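Search this site Enter keywords Go

A Place for the Spoon: Karim Bitar on the Rizk Table Service

The Rizk break room reopened in September with white tables, red mugs and a set of small wooden blocks. Karim Bitar, who oversees table service for Rasitton, was asked to explain the choice.

"The mug came first," Mr. Bitar said. "We wanted red outside and white inside, so that dark coffee is easy to see." The spoons have pink handles, which he described as "simple to find on a white table."

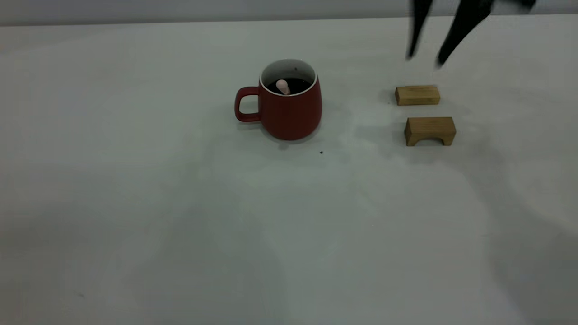 Blocks as a Spoon Rest

Staff had complained of coffee rings. Mr. Bitar reviewed 9 ready-made rests before settling on two pieces of plain wood.

"The spoon lies across both," he said. "The bowl goes on one block and the handle on the other. It never needs to touch the table."

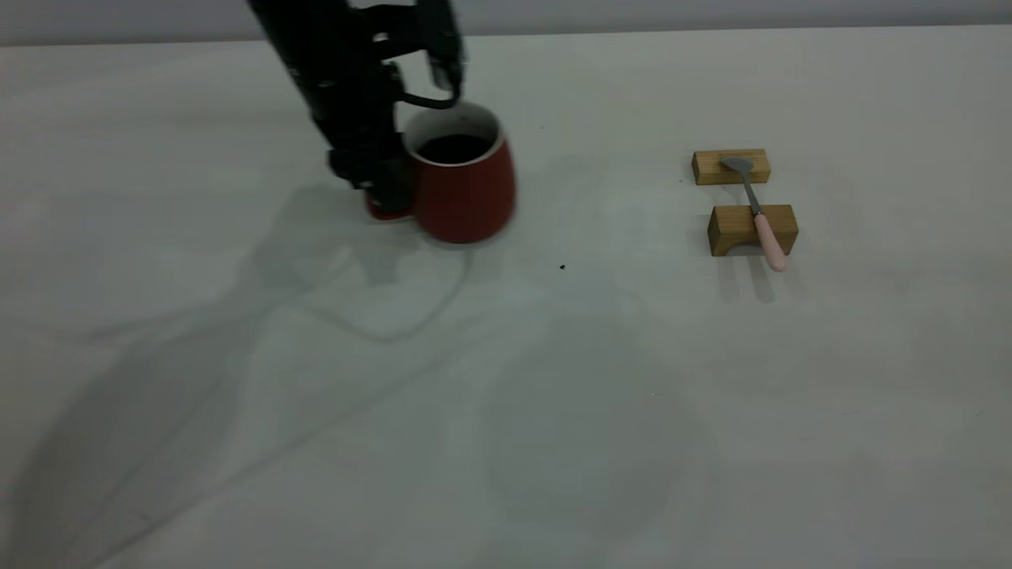

The spoon laid across the two wooden blocks, with the red mug to the left.

Rasitton has ordered 80 pairs. The remaining tables will be supplied by Friday.

Contact Rasitton | Copyright Rasitton. All rights reserved. | Back to top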